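Contents | Prev | Next | Glossary | Index

Chapter 4
Color and the Empty Room

Hiwot Abera
Updated December

Start with the paint can. A customer walks into the Rivden shop with a chip the size of a stamp, picks a blue, goes home, rolls it over four walls, comes back angry. Wrong blue. Too purple, too bright, too cold. Same can, same formula, same batch. What changed was the size of it and what stood next to it.

Most of this chapter is about that problem. Small sample, big surface. You will meet it in every job you take, so we go slowly here and faster later on.

Some words first. Hue is the family - red, yellow, blue and so on. Value is how light or dark. Chroma is how strong. A pale lavender has high value and low chroma; its hue sits between blue and violet. Chapter 3 had you sort chips by value alone and most students put the yellows too low. Keep that sheet, you'll need it again for Exercise 4.2.

4.1 Why big areas look stronger

Put a chip on your desk and the eye reads it against the desk. Put the same color on a whole wall and there is not much left to read it against. It bounces off itself, too. Light leaves one wall, hits the next, picks up a little more color each time. Corners go deeper. A soft gray with a trace of violet in it can come out plainly violet in a small room with a closed door.

Old trade rule: pick the color you like, then go one step grayer. Decent rule. Not a law. It fails in north rooms, where a grayer color may just look dirty, and it fails with yellows nearly everywhere.

The Hindance house is the case we use through the chapter. 464 square feet on the ground floor, one long room, windows at one end only. The owners wanted "sky." They got three test boards, painted and moved from wall to wall over a day, morning and late afternoon. The board they loved at breakfast was the one they hated by supper. They ended up two steps grayer and are still there, still happy with it as far as I know.

4.2 Floors are not walls

People forget the floor. It takes up a lot of what you see, and it throws color upward onto everything - walls, table legs, the underside of your chin. A red-brown floor warms a white wall. A cool floor does the opposite and can make a warm white look a bit tired.

Painted floors come back every twenty years or so. Derese, the mill town we visit in Chapter 9, had them in nearly every worker's cottage, gray mostly, becuase gray was cheap and hid the dust. Pale floors were for people who did not bring mud in.

Pale also has its own trouble. With nothing on it, a pale floor gives the eye no scale. Is it 23 feet to the back wall or 40? Hard to say. Put one chair down and you know. So judge floor color with at least one peice of furniture in place, and judge it twice, near the window and far from it.

And look for drift. A flat color is almost never flat once it's lit. Lighter in one patch, deeper toward another, the line where floor meets wall doing most of the work of telling you where you are. Squint. The drift shows up faster.
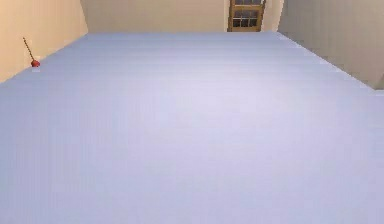
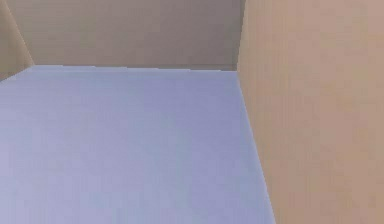

Fig. 4.1 Pale lavender-blue across a broad surface, computer renderings. Note the uneven depth of color in both.

Related sections
3.6 Sorting by value
4.3 Test boards and how to move them
4.5 The Trisitz gray scale
9.2 Cottage floors in Derese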